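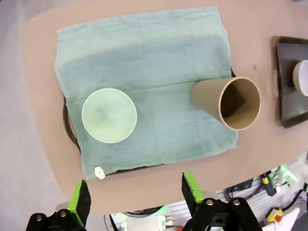 Plastic cups do not dry themselves. They come out of hot water, sit there looking finished, and then drip down your sleeve when you reach for one an hour later. I wash up for a shared kitchen with 41 members and one dish rack, so I have given this more thought than it deserves. What I use now is a tray with a towel over it: a dark tray underneath, a teal cloth spread across the top, and the cups standing on the cloth. Paper and cardboard cups can park there too while you make up your mind about them, preferably on their side so they don't get mistaken for clean ones.

What you need
A tray, any shape, with a rim
A towel bigger than the tray
A second towel, dry, for swapping
Somewhere flat that you won't need until after lunch

Step 1. Put the tray down first
Set it well in from the edge of the table. Elbows exist. A round tray is fine even under a rectangular towel, though the corners will hang off and look sad.

Step 2. Lay the towel
One layer for a couple of cups, folded double for anything more. Don't bother smoothing it. Vibeke Vídalín, who taught me this, used to pull hers tight as a hotel bed, and the first wet bowl undid the whole thing. If the towel has a tag, leave it hanging at a corner. It gives you something to grab later.

Step 3. Shake, then stand
Shake each cup twice over the sink. Start them mouth down so the water runs out. After ten minutes or so, turn them mouth up to let the inside air out. People skip the turn, and those people have cups that smell like a gym bag.

Tall cups are the worst of the lot. The bottom is narrow, your hand doesn't fit, and whatever is down there stays down there. Tip the cup toward a lamp and look inside before you call it done. Shine from the light and a spoonful of water look very much alike, so run a dry corner of cloth around the bottom if you can't tell.

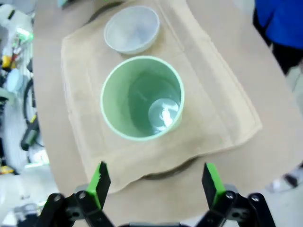

Tall green cup and a small bowl, right way up on the beige towel.

Step 4. Leave gaps
A finger's width between pieces will do. Shallow bowls dry fastest and can come off first, which frees up room for the mugs that Ryan Cropper brings back from his desk in a batch every November.

Step 5. Swap the towel
When it feels cold and heavy, it's done its job. Lift everything off, put down the dry one, and hang the wet one over a door. Tip out the tray while you're at it. I once left mine for a long weekend and would prefer not to discuss it.

Stacking
Wait until the cups are dry inside and out. Two damp plastic cups pushed together form a bond that So-ying Hsieh and I have only ever broken with warm water and bad language.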